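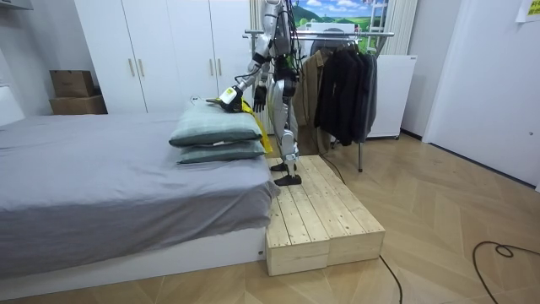

A hand on the top pillow, beside the bed.

About Us

Welcome to Studach Dental Practice, and thank you for taking the time to read a little about us before you pick up the phone. We know that choosing a dentist is one of those jobs that sits at the bottom of the list for months, and then a tooth starts grumbling on a Friday night and it jumps straight to the top. Whichever of those brought you to this page, we're very glad to have you.

The practice was started by Giang Kiều, who still sees patients four days a week and has no plans to stop. Giang had worked in large clinics for a good many years and was forever running late, with ten minutes for a check-up and hardly a moment to ask how anyone's mum was doing. She wanted somewhere slower. The first surgery was a single room over a shoe repair shop on Tôn Street, with a staircase that several of our older patients still bring up when they want to tease her, and by the end of that first year she had 300 people on her books. We moved downstairs and next door when the lease came up, so there are no stairs to worry about now, and the door is wide enough for a wheelchair or a double buggy.

These days there are 4 of us treating patients. Giang looks after general dentistry and most of our nervous patients, who tend to ask for her by name. Chiến Phan does root canals, crowns and anything fiddly at the back of the mouth, and he will draw you a picture of your own tooth if you let him (he is quite proud of these and you are welcome to take yours home). Bình Ninh is our hygienist, and has a way of talking about gums that makes people go off and buy little brushes. Thắng Lã joined us in January and sees the children, along with a fair number of parents who came in holding a small hand and ended up in the chair themselves.

On the front desk you will find Thắng Tiêu. Yes, we have two Thắngs, and yes, it does get muddled on the phone, so if you ask for Thắng we'll probably ask whether it's about a tooth or an appointment.

What we do is ordinary, everyday dentistry, and we try to do it carefully. That means check-ups, fillings, crowns, bridges, dentures, root canal treatment, hygiene visits, night guards for grinders, and whitening for those who want it. We don't place implants here. If you need one we'll talk it through with you and write to the Skatar Clinic across town, and then we'll see you back with us for your check-ups afterwards as usual.

We get asked a lot about what happens after treatment, and we'd much rather you rang than sat at home fretting. After an injection, please wait until the numbness has gone before you eat anything chewy or drink anything hot - it is very easy to bite your cheek and not know it. If you've had a temporary filling, chew on the other side for now and leave the toffees alone. A bit of tenderness for a few days after a root canal is common. Swelling, a fever or pain that keeps getting worse is not something to wait on, so call us straight away, and if you ever have trouble breathing or swallowing, go to A&E.

New patients have a first visit that is longer than you may be used to. We have a chat, look at your teeth and gums, take X-rays if they're needed, and then you get a written plan with the prices on it to take home. You don't have to decide anything in the chair. If you are frightened, do say so when you book and we'll put you in first thing, when the waiting room is quiet and there's nothing buzzing next door.

We also visit local schools under the name Pimora, which was the name of a toothbrush puppet one of the classes invented and which we have never been able to shake off. Over the years we've handed out more than 1,000 toothbrushes that way, and 20 very large plastic teeth, most of which we'd quite like back.

Do pop in and say hello, even if you're only looking. The kettle is for everybody.

Filed under: About the Practice, Family Dentistry, Meet the Team

Comments

Maureen T.
Chiến did my root canal and I still have the drawing on my fridge. My husband thinks it's a map of somewhere.

dan_w
Do you take under fives? My daughter has just turned three and hasn't been anywhere yet.

Studach Reception
Hello Dan, yes we do, any age at all. Give us a ring and ask for a first visit with Thắng Lã. She can sit on your lap for it.

Priya
I miss the old staircase! Lovely people though, been coming since the shoe shop days.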